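The drinks run, and other small pleasures

Posted 10/02/2023

I have been putting off writing this one for a while, mainly because I wasn't sure anyone would want to read a whole post about buying soft drink. But then my sister-in-law said she'd happily read a whole post about where I keep my tea towels (that was last November's effort, and thank you to everyone who wrote in), so on we go.

We are hosting again. It's the end-of-summer lunch, the one we started the year we moved out to Plevthorpe, when we knew the neighbours on one side and the man who came about the gutters. It has grown a bit since then. People bring salads and somebody always brings a pavlova, but the drinks have been my job from the beginning, and I've become rather attached to it.

I used to do the whole lot in one enormous shop the morning of. I'd come home with a boot full of warm bottles, no room in the fridge and a temper to match. These days I do it in dribs and drabs over the couple of weeks before, one basket at a time, and I can't tell you how much nicer it is. You pick up a few things when you're in there anyway for bread and milk, you pop them on the laundry floor where it's cool, and by the time the day comes around it's all just sitting there waiting for you.

The basket is the important part. With a trolley I lose my head completely. I once came home from the big place at Trorkent with a docket for $122 and not one thing on it that you could call dinner. A basket keeps you honest, especially when you're filling it with bottles, as your arm will let you know very quickly when you've had enough. I do like the plastic ones with the open sides, even if a narrow bottle will sometimes try to poke its neck out through a gap and catch on everything you walk past.

Now, packing. My mother packed a basket the way other people lay bricks and I've inherited it. Big bottles go in first, lying down, all with their caps at the same end. Small ones get tucked along the side. Water goes wherever there's a space, because those thin crinkly bottles will put up with being squashed a little and the others won't. Biscuits sit on top, always, and if there's no top left then the biscuits have to wait for the next trip – I learned that with a packet of cream-filled ones that reached home as a sort of gravel. (We had it over ice cream. It was lovely, so perhaps there's no lesson there at all.)

As for what to get, I've been through all the phases. There was a year of homemade cordial, which I still have some of. There was a year of fancy mineral water in glass bottles that cost more than the lamb. What people drink, in my experience, is cola and lemonade, with plain water for the drivers and something pale and sweet like an iced tea for the aunties. We have a family split down the middle on the cola question, Coke at one end of the table and Pepsi at the other, and I gave up trying to convert either lot years ago. I buy both and put them in separate eskies.

I like standing at a drinks shelf, too. I know how that sounds! But the colours are so cheerful, all that green and red and blue, and when you're a few shoppers into the day things have started to wander, with a bottle left lying down where it ought to be standing and the cans having a rest on their sides. I can't help wanting to straighten them. I did it once at the little grocer in Emamby and a lady asked me where the tinned beetroot was, and I was so pleased to be asked that I walked her there. 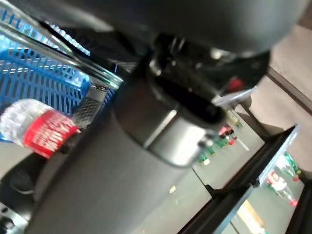
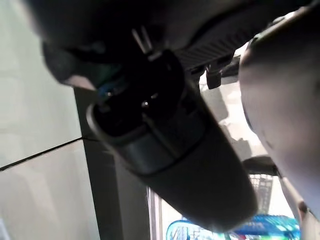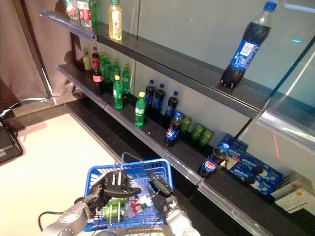

The drinks shelf with the blue basket in the last one, and a water bottle up close in the first.

I still have to sort out the ice. Last year we ran out by two o'clock and my husband had to drive to the servo and back, and he missed the speeches, such as they were. This year I've cleared the bottom drawer of the freezer and I'm making it in old takeaway containers, in big flat slabs that you crack on the back step. They last much longer in the esky than those little bagged cubes do.

The cups are the other thing. We own nine good tumblers and a great many odd ones, and I've decided the odd ones are going out on the trestle with a marker and some masking tape so people can put their names on them. If anyone has a tape that stays stuck on a cold cup, please do leave me a comment, as mine was curling off before the lamb was carved.

Next time I'll put up the potato salad, the one with the gherkins. I know I've promised it before.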